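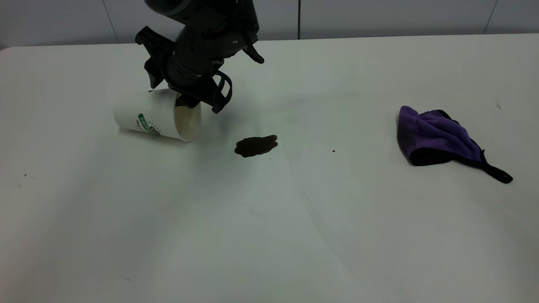 Paper cup on its side, white table.

Rostthorpe Residents' Water Association
Minutes of the general meeting, 1/20/18

Tín Đàm in the chair. Quorum of 30 households met; 37 represented.

1. Minutes of the December meeting
Approved with one correction. Under item 4, "Samer Road" should read "Samer Lane."

2. Pressure on the upper loop
Static pressure at the Gallardo Street hydrant was logged over eight nights. The lowest readings fell between 5 and 6 a.m. and were below the level set in the supply agreement. The drop does not match metered use on the loop. A leak between the booster station and the Samer Lane valve is the likely cause. The operator will be asked to isolate that section overnight and repeat the log.

3. Meter replacement
Drusard has quoted $990 for replacement of the shared meter at the lower gate, including the pit cover and disposal of the old unit. The quote does not include resetting the curb. Moved and seconded that it be accepted, subject to written confirmation of the curb work as a separate price. Carried, two abstentions.
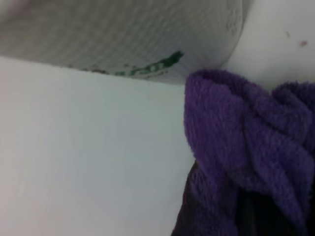

ROSTTHORPE RESIDENTS' WATER ASSOCIATION | SUPPLY AND METERING GROUP

4. Backflow devices
Test certificates are outstanding for three irrigation connections. Letters to be sent to the owners. Connections without a certificate by the next meeting will be referred to the operator under section 8 of the agreement. A member asked if drip systems are covered. The chair confirmed that any system with a buried line is covered.

5. Flushing schedule
Dead-end mains to be flushed twice a year in place of once. Notice to go out two days ahead by mail and at the gate board. Discolored water after a flush should be run off at an outside tap before laundry is done.

6. Other business
Request for a second key to the booster station: deferred. The gate board needs a new lock.

Actions
Isolation test and repeat log: T. Đàm to write to operator.
Curb price: supply and metering group.
Certificate letters: secretary.

Meeting closed 8:40 p.m.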